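Mundier Annex, second floor, September walk-through

Exit signs: lit, both ends. OK
Extinguisher, hallway: gauge in the green, tag current. OK
Extinguisher, kitchen: hidden behind the Plita water cooler again. Move the cooler. FAIL
Stair door: closes by itself if you have 16 seconds to spare. Adjust the closer. FAIL
Smoke alarms: 13 tested, 2 chirped weakly. New batteries ordered.
Power strips: one plugged into another, feeding a space heater. Unplugged, to some sulking.
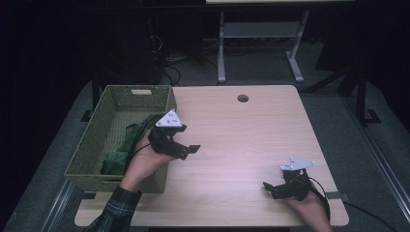

Window latches: fine except the north one, which is mostly paint.
First aid box: plenty of eye patches, no bandages. Restock.
Storage shelf: rated for 300 pounds, loaded by an optimist. Recheck before 4 p.m.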